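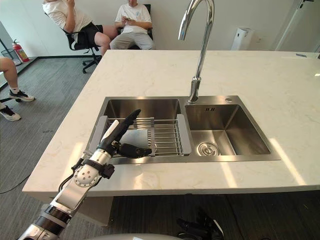 Ticket 1743: Water pressure drops at kitchen faucet after filter change
Opened by: Hanan Ghanem
Product: Wutico under-sink filter
Status: Waiting for customer

Hello, in February I changed the cartridge of my filter, following the paper manual. Since then the cold water is very weak. The hot water is normal. I closed and opened the valve under the sink two times, with no change. The old cartridge had the code 836 on the label and the new one has 1298. The shop told me they are the same, but I am not sure.

Reply from Fedir Vasylenko, Wutico support

Dear Hanan, thank you for the clear explanation. Both codes fit your housing, but 1298 has a second seal at the bottom. If the old seal stays inside the housing, the two seals press together and the water passes badly. Please close the valve, open the housing and look if there is a black ring left at the bottom.

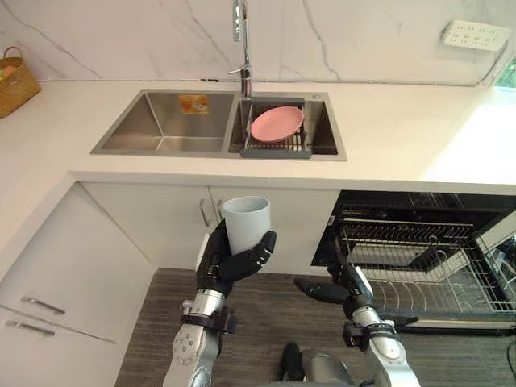 Reply from Hanan Ghanem

I found the ring, it was stuck very well. I removed it with a plastic spoon. Now the flow is better, but for the first seconds the faucet spits air. Is it normal? Also, the counter on the housing still shows 4000 liters. Should I reset it by hand?

Reply from Fedir Vasylenko

Yes, the air is normal for one or two days. For the counter, hold the button until it blinks, then release. Please write to me if the air does not stop.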